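Fludell Bin Set

Version 5
Maintained by Vasanthi Rai. Labels and complaints: Hakim Lumenta.

What this is

Fludell is a collection of 1,443 short clips about stuff in a round container. Soft things, mostly, along with paper of the sort that gets stuffed around soft things in a shipping box. Each clip covers one change in the contents: something goes in, something comes out, or something gets pushed to the other side, where it was no better off.

We started it in May after trying to write a sorting guide for small toys and finding that our two sorters couldn't agree on what was a toy. The guide was dropped. The arguments became the label set.

What's in the container

The inventory has 32 items, all of them listed in items.csv with a short name, a color and a softness grade. Softness runs from 1 (a block) to 5 (gives up entirely when squeezed). Grades were assigned by hand, meaning with a hand, and Hakim's thumb is the reference instrument. If your thumb disagrees, open an issue and we will read it.

Colors are the everyday ones. We had a long discussion over "yellow-green" and kept it as its own value, because half of us said yellow, half said green, and there are two of us.

Setup

The container sits on a white tabletop and is lined with crumpled brown kraft paper, folded over the rim and held down with black tape. The lining was Vasanthi's idea. Bare walls let round items roll back to the middle every time, and the clips all began to look alike. Creased paper gives things somewhere to get stuck.

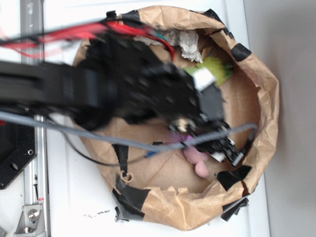

Lining is replaced when it tears or goes flat, whichever we notice first. A new lining starts a new batch, so the batch column doubles as a record of how hard we are on paper. Batches khoo and coltar have the fresh, springy linings. Batch zino is the tired one, and items there tend to slide down and stay down. Pick your batches accordingly, or mix them and be surprised.

Labels

Each clip has a start list and an end list of items, plus one field called buried, which may be yes, no or partly. An item is buried if you'd have to move something else to pick it up cleanly. Partly is for everything we got tired of discussing.

Loose tissue and wadded paper count as items. The lining does not. A piece of lining that has torn off is lining until someone removes it, after which it is trash and has no label at all. We admit this is closer to philosophy than to annotation.

Known problems

Plush things shed. Fuzz on the lining is never labeled, even where it is more visible than the item it came from.

Pink and purple were mixed up in the first 60 clips. Most have been fixed. The rest are marked color_check — please don't train anything that cares.

Softness grades drift, too. A toy that started at 3 and has been squeezed since May is probably a 4 by now, and the file still says 3.

Files

items.csv — the inventory
clips.csv — one row per clip, with batch and labels
notes.txt — the arguments, lightly edited

Changes in this version

Two duplicate names merged ("fuzzy ball" and "ball, fuzzy"). Hakim would like it known that he used the second one first.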